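Drernis Plans Its First Robot Assembly Stations, and Tries Them Out on Screen Before It Spends

PRIKTHORPE. Drernis, the Prikthorpe maker of small gear sets and drive parts, is getting ready to buy its first robot assembly equipment, and it has decided to do a good share of the homework in simulation before any purchase order is signed. The planning project, named Ezzat, covers two assembly stations, each with two arms, along with the grippers, trays, guarding, floor work and training that go with them. Software for the simulated stations comes from Vivow.

The company expects to place its orders in July. Until then the people who build gear sets by hand, the people who fix the machines and the people who pay for them are all working from the same model of the same bench, and they are having a very good time arguing over it.

"We have wanted to do this for years," said Elmarie Msimang, who leads operations at Drernis and is in charge of the Ezzat project. "Every time we got close, we'd look at a price list, pick an arm, and then somebody from assembly would ask a perfectly good question about how it was going to hold the part. And we'd be back at the start. Now we begin with that question. It's a much more cheerful way to plan."

Starting with the parts

Drernis makes gear sets in short batches, and that shapes the whole purchase. A station that does one job all day would sit idle for much of the week. The company needs equipment that can be changed over from one set to another by the people already on the floor, using trays and fixtures that come off the bench without a tool kit.

For that reason the first pages of the Ezzat budget are about parts. Each part that might go to a robot station has its own sheet, with the weight, the faces that may be touched, the faces that may not, and how it usually lands when it's put down on a bench. Flat round parts are awkward to pick up from a plain surface. Toothed parts give the fingers plenty to grab, though not always in the same place twice. Small pegs and clips like to turn as they are gripped.

The sheets were written by assemblers. Purchasing then turned them into questions for suppliers, and several of the questions changed what was on the shopping list. Finger shape moved up. Top speed moved down. Spare fingertips, which had been left out of the first draft altogether, got a line of their own.

"I read those sheets from start to finish and then I read them again," said Zoi Lambrakis, who looks after customer projects at Vivow. "There's so much in there that a drawing can't give you. One of them says, in capitals, that a certain plate should be lifted like a saucer. That's wonderful information! It went straight into how we set up the task."

What the simulated bench is for

In the Vivow software, a planner can stand in for the robot's own point of view, looking out between the gripper fingers toward the parts. Surfaces are plain and the parts are simple shapes, so attention stays on reach, spacing and grip. The bench can be made deeper or shallower, the arms can be moved along it, and the same pickup can be tried again from another side.

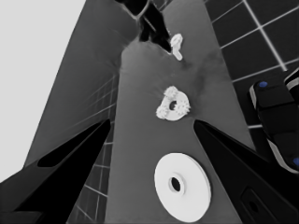

Page last updated: February 2, 2025

Views like this one have done a lot for the planning meetings. With the pointed black fingers open on either side of the flat white disc and the toothed part farther up the table, the talk turns quickly to practical things: how wide the fingers need to open, how low they have to come to get hold of something that thin, and how much bench should be left between one part and the next. Those are questions with a price attached, and it is far nicer to meet them now than after delivery.

The project plan calls for 300 simulated runs ahead of the July orders, shared out among the gear sets Drernis builds most often. Runs are logged with the layout used, the part order and a short note from whoever was watching. A run that goes badly is kept along with the rest. Msimang has asked that the notes stay in everyday words, so that a person who joins the project late can read back through them in an afternoon.

Simulation has limits, and the plan says so in its opening paragraph. It can't settle how a fingertip wears, how oil on a part changes the grip, or how a station sounds next to the people working beside it. The budget therefore sets money aside for a supplier trial with real parts before final acceptance. Suppliers who want to bid will be told which parts they'll be asked to handle and will receive them in the same trays that are used on the floor.

How the budget is built

Drernis has split the Ezzat budget into parts that can be approved separately. The company is sharing the outline because other small manufacturers around Prikthorpe have been asking for it.

Arms and controllers. The bid request covers both stations together, with a separate price for each, so the second can be ordered later if the first takes longer to settle in.

Grippers and fingers. These are priced apart from the arms. Drernis wants fingers it can swap in-house, and it is asking every supplier for drawings so that replacements can be cut in its own shop.

Fixtures and trays. Most will be made at Drernis. The hours are in the budget at full cost, including the hours for the versions that end up in the scrap bin.

Bench, floor and power. The chosen corner of the assembly hall needs new outlets, an air line and a level patch of floor. This work can go ahead early and is useful whatever equipment is bought.

Guarding and safety review. An outside reviewer will see the layout before the order and again once everything is in place.

Training. Time for assemblers and maintenance staff is entered as a cost, with cover for the benches they leave. In an earlier draft it was folded into "miscellaneous," and Msimang took it out again.

Upkeep. Service, spare parts and software are counted through the first two years of use. Anything beyond that will come from the regular maintenance budget.

Changeover. A modest sum is held back for gear sets that haven't been designed yet. It may be spent on trays, fingers or programming time, and it can't be moved to another heading without the agreement of the assembly lead.

"My favorite line is the changeover money," said Msimang. "We know new work will come in. We don't know what it'll look like. Putting a number there means the stations get to be useful for it, and we won't have to go begging for a tray."

A part for everyone on the floor

No jobs at Drernis are being cut as part of Ezzat. The stations are meant for the repeat steps in a batch, the laying out and bringing together of parts that come before final fitting. Final fitting, checking and anything with a customer's special request attached will stay at the hand benches, where the company says it has more work than it can comfortably handle.

Assemblers have been taking turns at the simulated bench since the project began. Some took to it at once and some needed a couple of tries before the view from between the fingers made sense to them. Suggestions go on a sheet beside the screen, and the planning group reads them out at the start of every meeting. The bench depth in the current layout came from that sheet. So did the idea of setting parts out in the order they're needed, nearest first, with the small pieces at the back where a sleeve or a passing tray won't sweep them off.

"People get very particular, very fast, and I love it," said Lambrakis. "You show someone a bench with a handful of parts on it and within a minute they're telling you the clip is facing the wrong way for the next step. They're right, too. Our team has gone home from Prikthorpe with pages of notes every time."

Vivow will update the simulated stations as supplier bids arrive, so that each proposed arm and gripper can be set up against the same parts and the same bench. Drernis will score the bids on grip, reach, changeover time, upkeep and price. The assemblers' score for changeover carries the same weight as the purchasing team's score for price.

Next steps

Floor and power work in the assembly hall goes out for quotes first. The bid request for the stations follows, with the part sheets attached. Supplier trials will be held at Drernis, on the assembly floor, and staff from every shift will be invited to watch and try the controls. After the trials the planning group will finish its recommendation, and the July order date stands unless the safety review asks for changes to the layout.

Suppliers who would like the bid request should write to the purchasing office at Drernis and mark the message "Ezzat stations." Other manufacturers interested in the budget outline or the blank part sheet may ask for copies at the same office. There is no charge for either.

About Drernis

Drernis makes gear sets, couplings and small drive parts in Prikthorpe for builders of workshop and farm machinery. It specializes in short batches and replacement sets for older equipment.

About Vivow

Vivow makes simulation software for planning robot workstations and helps manufacturers set up and run their first projects.

Press contacts

Elmarie Msimang, Operations, Drernis
Zoi Lambrakis, Customer Projects, Vivow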